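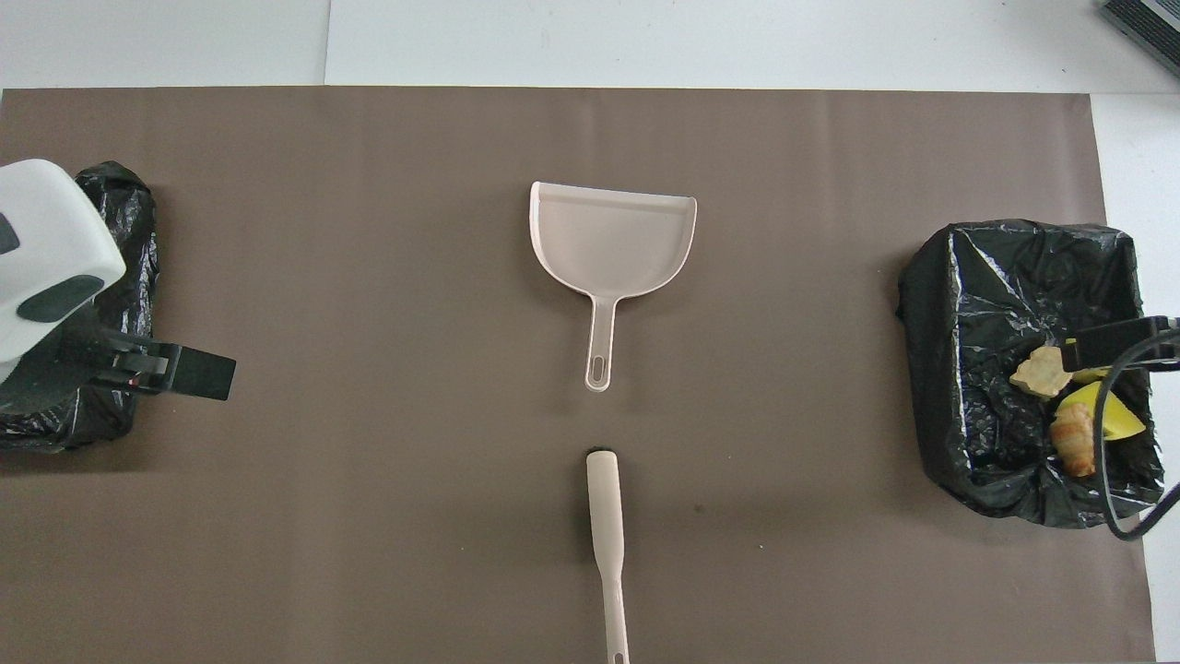
Section 4: Setting Up Your Work Area and Potting Your First Bamia Seedlings

Welcome to the fun part! By now you've put the Flirnow shelf together (Section 2) and tested the lights (Section 3), and your seedlings should have their second pair of true leaves. If they don't, give them a few more days under the lights and come back. Potting up tiny plants too early is the most common way to lose them, and okra is touchier about its roots than almost anything else you'll grow indoors.

Read the whole section once before you start. Once a seedling is out of its cell you'll want to move along.

4.1 What you need

- Your tray of seedlings, watered the night before
- 2 empty pots for each plant you plan to keep (one to grow in, one to hold soil while you work)
- Potting mix, slightly damp
- The Nistum feed bottle that came in the accessory box
- A mat or an old sheet to work on
- A dustpan and hand brush
- A pencil or chopstick
- Labels and a pen that won't wash off

You can do all of this at a kitchen table. Lay the mat flat and leave yourself some bare table along one side for the bottle, the labels and your coffee.

4.2 Getting the potting mix ready

1. Pour the mix into a bucket or a big bowl. Break up lumps with your fingers.

2. Add warm water a little at a time and stir. Stop when a squeezed handful holds together and then crumbles when you poke it. If water runs out between your fingers, add dry mix until it stops.

3. Let it sit for 40 minutes with a cloth over the top. The peat keeps drinking long after you think it's done, so check it again before you fill anything.

NOTE: Mixes sold for succulents drain too fast for this job. Any ordinary indoor mix is fine, and you can sift last year's mix and use it for the bottom half of the pot.

4.3 Filling the pots

1. Fill each pot loosely to the brim, then tap it twice on the table. The mix will drop a little. Leave it there!

2. Push the pencil into the center and wiggle it until you have a hole as deep as the seedling cell.

3. Write the labels now. I know it feels backward, but every variety looks exactly alike at this age, and you will not remember which was which by the time you reach the last pot.

CAUTION: Do not press the mix down with your thumbs. Packed mix holds water against the stem, and okra stems rot quickly.

4.4 Moving the seedlings

1. Pinch the bottom of the cell and push up gently. The plug should slide out in one piece. If it sticks, run a butter knife around the inside.

2. Hold the seedling by a leaf, never by the stem. It can grow another leaf.

3. Lower the plug into the hole. The top of the plug should sit level with the top of the mix, or a hair below.

4. Brush loose mix in around the sides and give the pot one more tap.

5. Water slowly around the rim, 200 ml per pot for the large size and half that for the small. Wait for it to drain, then tip out whatever is left in the saucer.

Do one plant start to finish before you take out the next. It's slower, and it saves roots.

NOTE: A little droop in the first evening is normal. Most of them stand back up overnight, and it's a lovely thing to come down to in the morning.

4.5 Feeding

Skip feeding for the first week. After that, mix one capful of Nistum into some 600 ml of water and share it out over the tray every other watering. The bottle label gives a stronger dose, meant for full-grown plants outdoors. Seedlings don't need it, and leaf tips that turn brown and crisp are the first sign you've overdone it. If that happens, go back to plain water until you see new growth.

CAUTION: Keep the bottle capped and out of reach of children and pets. Rinse your hands after mixing.

4.6 Back under the lights

1. Set the pots on the middle shelf with a finger's width between them.

2. Lower the light bar until it clears the tallest plant by a hand's width. The Mizuno bar has click stops; the older Flirnow bar hangs on a chain, so check that both ends are hooked at the same link.

3. Set the timer to the SEEDLING position for three days, then move it to GROW.

If you're starting in January, as plenty of us impatient types do, keep the shelf away from the window. Cold glass at night will set okra back further than a dim corner will.

4.7 Cleaning up

1. Let spilled mix dry on the mat before you deal with it. Damp mix smears.

2. Brush it toward one edge and into the dustpan. Clean mix can go back in the bag.

3. Wash empty cells in hot soapy water and stack them upside down.

4. Wipe the mat with a damp cloth and roll it up. Folding leaves creases that trip up the pots next time.

Next, see Section 5: Pinching, Staking and Your First Flowers. The flowers are gorgeous, by the way. Pale yellow with a dark throat, and each one lasts about a day.

Bamia Indoor Growing Guide | Revised Jul 29, 2013 | Contact us | Back to top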